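Zestetti Open Bench

The Zestetti Open Bench is a walk-in demonstration of two-armed robot handling, held twice a year (spring and December) at the Hostinholm workshops. I've been to two of them now, so I'm the one who ended up writing this entry, and I'm keeping it in first person because most of what's known about the event comes from people who stood there and watched!

Background

Zestetti started out fixing conveyor parts and drifted into small robot arms. The open day grew out of a habit of letting neighbors wander in after lunch. The first proper one drew 82 visitors, which was a squeeze — the demo room is about as big as a two-car garage, and half of that is benches.

The task

The job on show is called Cledus, and it's bag packing. Small groceries go into a paper bag, the sort of thing you do at a checkout while thinking about dinner. It sounds like nothing until you watch a machine try it. Paper bags lean and fold, and candy wrappers are slippery and never lie flat the same way twice.
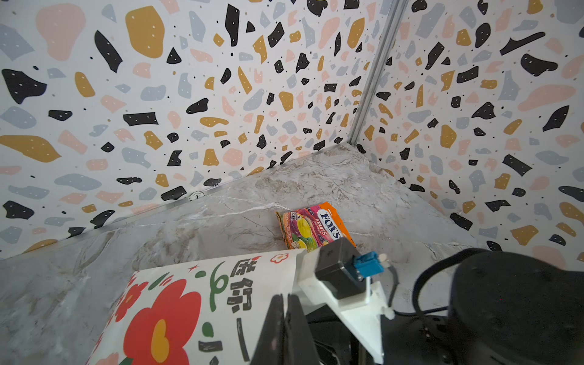 A session runs 10 minutes, and the staff let you pick which item goes next, within reason. I asked for candy both times. The floor inside the booth has a marble look and the walls are covered in a terrazzo pattern, and people ask about the wallpaper more than they ask about the motors (I did too). The answer I got was that a busy background makes the cameras work harder, and that somebody liked it.

How it works

Each arm has its own gripper with a small camera riding on top. The idea is that one arm looks after the bag and the other brings the shopping, though they can swap. The software that keeps the pair from bumping into each other is called Ifans, and it was written in-house. When I asked what happens if both arms want the same thing, I was told one of them waits — a politer arrangement than in my kitchen.
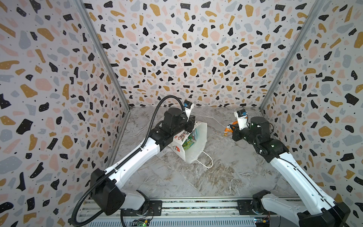
The left arm pinching the top of the shopping bag, with an orange snack bag in the right gripper.

Visiting

Entry is free, and you can stay for as many sessions as you like. Get there early if you want a spot near the rail, as the back row mostly sees shoulders. Nearly two hours was plenty for me, with time for questions. The people running it are happy to talk about grip force, cable routing and why soft packets are harder than boxes, and they'll keep going long after you've stopped nodding.

The December event uses the same room with a different mix of groceries. Parking is behind the building, down the narrow lane.

Last updated May 21, 2026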